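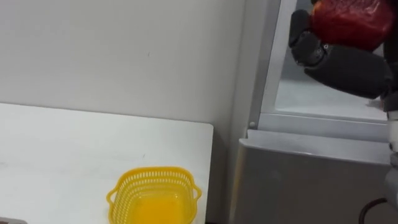
Teleoperators wanted, Skostirton site

Posted in March by Mireille Barbier, operations desk

Print this page | E-mail this page

Gristis is looking for people to work as teleoperators at our Skostirton site. You will guide a robot through household and shop tasks by remote control, so that the recordings can be used to teach it. No engineering background is needed. Most of our present operators came from shop work, care work or catering.

The work

Each operator has a station with a headset and a pair of gloves. When you close your hand, the robot closes its hand. When you reach for a shelf, it reaches. You see what the robot sees, with a short delay that takes a day or two to get used to.

The current set of tasks is called Millet and deals with moving food items between shelves, tables and baskets. A typical task is to take a pepper and put it in the basket on the table, then reset and do it again with the pepper in a different spot. Later in the spring we will add drawers, jars and folded cloths.

Each attempt is called a run. A full set for one task is 300 runs, shared between the operators on shift. You mark each run as good, poor or spoiled before starting the next. A dropped item does not count against you. We keep many of the poor runs, and a clear label on a poor run is worth more to us than a rushed good one. Please do not apply if you would find it hard to do the same small movement many times in a morning.

You will also spend part of each shift at the robot itself, putting items back in place and showing it certain positions by moving the arm by hand. Training for this is given in the first week.

What we ask for

Steady hands and reasonable eyesight, with glasses or lenses if you wear them. The headset fits over most frames. You should be able to stand for up to an hour at a time and follow a written task sheet in English. Left-handed applicants are welcome — the stations can be set either way.

If you get travel sick easily, please say so when you apply. It does not rule you out, but we will book you a longer trial.

Hours and pay

Shifts are four hours, morning or afternoon, Monday to Friday, with a break of 10 minutes in every hour. Pay is 405 a week before tax for five shifts, and training is paid at the same rate. Contracts are for six months in the first place. Some operators on the last project stayed on to check labels, but we cannot promise this.

The site is on the Botanham road, with a bus stop outside the gate. There is parking, a kitchen and lockers. The building dates from 1888 and the stairs are steep. The operator stations are on the ground floor and can be reached without steps.

How to apply

Send a short letter saying what work you have done with your hands, paid or not, and which shift you would prefer. A CV is useful but not required. Applicants we would like to meet will be asked in for a trial of almost two hours, which is paid. You will try the gloves, do a few practice runs and talk to Jolán Kerekes, who leads the operator team. Bring flat shoes.

We read letters as they come in and will close the advertisement when the places are filled.

Contact: Mireille Barbier, Gristis, Skostirton | © Gristis | Back to top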